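Iltbridge Automation Trial
Progress report to the Ogunleye Fund, July 2018

Summary

The trial is on schedule and within budget. Both stations at the Iltbridge site are running, and staff are now rostered on them as part of the normal day. The main change since our February report is that most of the sorting of returned play sets has moved from fully manual work to shared work between staff and the robot arms. The packing stage is still done by hand.

Background

Brakum cleans, checks and repacks play equipment for childcare centres and toy libraries. Before the trial, every returned set was tipped out, sorted and matched to its list by one person at a bench. The work is repetitive, and wrist and shoulder complaints were the most common entry in our injury book. The fund's grant paid for 2 arm stations, the Jalla control software and staff training.

Work in this period

We began with building blocks, which are easy to pick up and mostly alike. Kitchen sets came next and have been harder. The pieces differ a great deal in size and shape, and many are smooth or hollow. Staff lay the pieces out on a white table with space between them, and they choose the mix for each session.

A typical layout has small food such as strawberries and a halved orange, a banana, a lavender plate, cups, a mint-green colander and a toaster oven with a ketchup bottle lying on top.
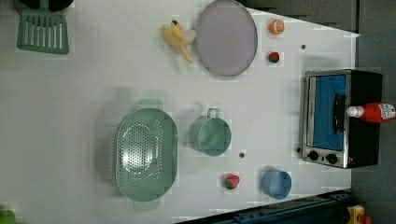
Results so far

The arms have now handled more than 1,000 pieces under staff supervision. Small food items are sorted reliably. Plates remain the weakest point, as they sit flat and the arm often needs a second try. Cups are good when upright and less so on their sides. We have asked for softer fingertips and expect to fit them next quarter.

Effect on staff

All 12 sorting staff have finished the basic training, and 3 have gone on to the longer course that lets them restart a station and adjust its settings. No positions have been cut, and hours are unchanged. People now spend less of the shift reaching and bending, and more of it checking for damage and setting up tables.

Views are mixed. Several staff say their shoulders are better by the end of the day. Others find it tiring to watch the arm and wait for it, and would sooner do the job themselves. We have shortened the time at a station before people rotate, and this has helped. Noise was raised at the last staff meeting and is still being looked at.

Next steps

Fit and test the new fingertips.
Extend sorting to tea sets and tool sets.
Run the longer course again for anyone who wants it.
Agree on a pay step for staff with station duties – this is with management now.

We are not asking for any change to the grant.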